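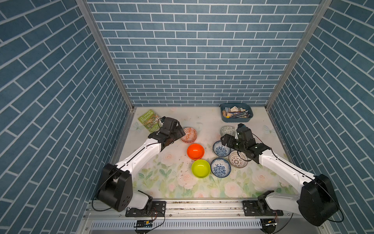
Visit to the Prasis works, Fustov: bowls, table coverings and wall papers

Report for members of the Rullia Tableware Study Group
Written up by Edem Agbeko from notes taken on site in May

1. Purpose

The group asked for a first-hand look at how Prasis selects colors for its mixed bowl sets and how it matches them to printed coverings. The works had an open morning for trade and study visitors. We arrived at 8:40 and left shortly after 1:00. Theophilus Mahama, who runs the color room, took us through the building. Samples could be handled everywhere except in the glaze store.

2. Site

The works occupies two floors of a former Bergeron warehouse. Forming, drying and firing are on the ground floor. Color, print and packing are upstairs, reached by a goods lift and a narrow stair. Visitors use the stair. Parking is on the north side only.

Ear protection was required in forming and nowhere else. The drying room is held at 40 °C and we were asked to keep the visit to it short. There was little to see beyond racks and the humidity recorder.

3. Forming and firing

Plain bowls are pressed on a roller head and trimmed at the foot by hand. Patterned bowls take the same body but go through a second station, where the pattern is applied by transfer before the clear coat. Mahama gave the reject rate for transfers as higher than for plain ware and did not want to put a figure on it. Most rejects are lifted edges where a straight line meets the curve near the rim. Geometric patterns show this fault more readily than floral ones, and a set of rejected pieces was on a shelf for comparison. The lift was easy to feel with a fingernail and hard to see under the overhead lights.

The kiln was running and could not be opened. A firing chart was pinned beside the door. The pieces are set on bats with a fixed gap, and the gap is wider for the glossy glazes. A member asked whether matte and glossy pieces share a firing. They do, on separate shelves.

4. Color room

The working palette stands at 46 colors. Each has a master tile in a drawer and a working tile on the wall, and the working tile is replaced once a year. Colors are checked in a gray light booth against the master and then again in a display bay dressed like part of a room. Mahama regards the second check as the more useful of the two. A color approved in the gray booth can look quite different with a strong pattern under it.

The bay has blue brick-pattern wallpaper on three sides, with thin white lines between the bricks, and silver aluminum posts at the back corners. The table surface is pale cream with pink roses, green leaves and faint butterflies. The roses are heaviest toward the front. Bowls on the surface included a terracotta-colored one with white geometric designs, a plain glossy orange-red and a plain glossy lime yellow-green.

Observations on color in the bay:

The orange-red was the strongest item at any distance. Against the blue it appeared slightly more orange than its tile.

The lime yellow-green held up better than several of us expected. The printed leaves are a duller green and the two did not compete.

The terracotta with white was the only one of these three that we would call quiet. The white of the pattern read as cooler than the cream ground, and one member thought it should be warmed a little. Mahama said the same request had come from a retail buyer and that a warmer white was on trial.

Gloss made the plain bowls difficult to judge from a standing position. Crouching so that the eye was near table height gave a more reliable reading of the color on the outer wall.

5. Printed coverings

Prasis does not print its own. Coverings and wall papers are bought in as rolls and trimmed upstairs to a finished width of 594 mm for the sample books. Joints in a brick pattern are the main difficulty. The cut has to follow a grout line, and where two walls meet at an angle the courses must line up at the corner or the error is visible from across the room. We were shown a trial panel that was out by 3 mm. It looked considerably worse than the number suggests.

For florals the issue is density. The repeat on some rolls is long, and a short table may take only part of it, leaving one end busy and the other sparse. The print room marks the preferred cut on the back in pencil.

We asked about wiping down. The coated coverings are wiped with a damp cloth and a mild soap. Abrasive pads dull the coating and the change shows first on pale grounds.

6. Packing

Bowls are nested with a card disk between each and boxed by set. Mixed sets are packed with the darkest color lowest in the stack, following customer complaints about scuff marks on light interiors. Packing takes up nearly half of the upper floor. The bench height is adjustable and the staff had set it at several different levels.

7. Points for follow-up

Ask Prasis for a terracotta piece in the warmer white when the trial is finished.

Obtain two offcuts of the cream rose print, one from the dense part of the repeat and one from the sparse part.

Check whether the Rullia reference tiles can be viewed in the bay on a later visit. Mahama agreed in principle. Tiles must be labeled on the back and delivered a week ahead.

The stair is steep, and members who would find it difficult should tell Edem Agbeko before the next booking so that the lift can be arranged.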